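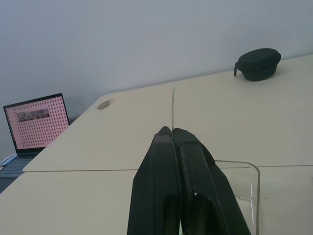
Week 5: Reading a survey you didn't run

Handout for the October session. Bring it with you, marked up.

Last week Toshio Tanabe asked why we spend a whole class on customer surveys when most of them are junk. Fair question. They are also what gets quoted in meetings, so you need to know what kind of junk you're holding.

The Dinder report

Dinder sent its survey to 1037 customers and got 149 replies. The summary says "customers prefer the new checkout." Which customers? The ones who answered an email survey. I have no idea what the others think, and neither does Dinder.

Look at the wording too. "How much easier do you find the new checkout?" assumes it is easier. The lowest choice on the scale is "a little easier." Nanami Oda tried to answer it as an unhappy customer and couldn't.

The Wultora report

Better, though I still don't trust the headline. They asked 100 people, picked at random from a full list, and called back anyone who missed the first call. Good. Then they split the answers by age and town and wrote a page on the one group that looked odd. Slice a small sample enough ways and something will look odd.

Terms to know

Nonresponse bias – the people who don't reply may differ from those who do.
Leading question – see Dinder, nearly every page.
Subgroup – a slice of the sample, usually too small for the claim resting on it.

Before next class

Read the Trivel survey, questions first and results second. Write down what you would need to see before believing its first claim. "More data" is not an answer. Genji Shimada and Emiko Matsuda will open the discussion.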